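Teaching by hand at Trerklow

Monday, 7 a.m. Lights on in the back half of the building, coffee not ready yet. First job of the day at Trerklow is to pick up a soft bag and put it down somewhere else. Second job is to do it again. By lunch the count on the wall screen says 273 and somebody's wrist hurts.

I came for a day and stayed for three. The people here teach robots by doing the task themselves, with a gripper in the hand, and the robot gets to copy it later. No joystick. No code for each move. You squeeze, the fingers close, you lift, you place, you let go. Press the pedal, that's one demonstration. Next.

The grip they use comes from a small shop called Horkden, and the crew has opinions on it. Good fingertips, they say. Heavy after an hour. The trigger spring was swapped twice before anyone stopped complaining, and one of the newer people still tapes her thumb before a shift.

Why soft things

Boxes are done, more or less. A box has the same corners every time. Pouches, sacks, anything with a cuff or a fold, that is where the work is now. Grab it too high and the top slumps. Too low and you just push it across the table. People sort this out without thinking, and it's the not thinking that Trerklow wants to record - all the tiny corrections on the way in, the half second where your hand slows down becuase the thing might tip.

So the bag gets moved a lot. Turned a quarter. Pushed back. Cuff rolled down, cuff rolled up. Operators are told to vary the start but not to clown around. A weird approach angle is fine if you'd really use it. A fancy one isn't. The house rule is fingers closed on the way in, pause short of the base, then open and go. Learned the hard way, after a whole week of approaches where everybody opened at a different moment and the trained arm dithered over the table like a wasp.

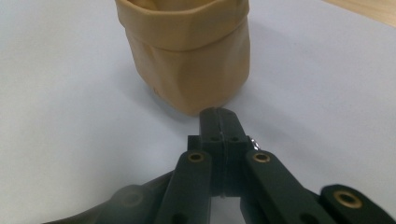 The other room

Across the hall is remote control, and it's a different mood. Two leader arms on a bench, two follower arms behind glass, a delay you stop noticing after ten minutes and then notice again all at once. The software is from Gikgate. It crashes less than it did in December, I'm told, which was said with a straight face.

Remote is slower. I tried it on a stack of cups and got five good runs in the time a regular would have done 31. You can't feel anything through the leader arms, so you end up watching the fingertips like a hawk and holding your breath. Then again what you record is the real arm, with its real reach and real elbow, and nothing has to be translated after. By hand you can do a move the robot simply can't follow. Twist your wrist the easy human way and the arm runs out of joint. Those runs get thrown out by a checker overnight, and the operators come in and see their score drop. Not popular.

There's an argument about it and it doesn't get settled while I'm there. The by-hand people say volume wins. The remote people say clean wins. The schedule on the door says 1000 demonstrations of the bag by hand, then a top-up from the other room for whatever the arm still fumbles.

What the arm does with it

Testing is late in the day, in a side bay they call Deák, after the cafe that used to deliver lunch there. Same kind of table, same light as near as they can get it. The arm comes down slow. Stops. A little wobble in the approach that one operator swears is hers, and she may be right, she does come in from the left.

First try it pinches the cuff and the whole thing leans. Second try it goes in lower and lifts clean. Third, it stops short and waits, for no reason anybody can see, until someone hits the button. They write all of it down. Nobody claps or groans much, it's five o'clock and there's a reset to do.

I asked how you get good at demonstrating. Answers were all over the place. Don't rush. Don't fix a bad grab, start over. Eat something first. Keep your sleeve out of the way. One man just said to be boring, on purpose, for hours, and then went back to thier bench and picked up the bag.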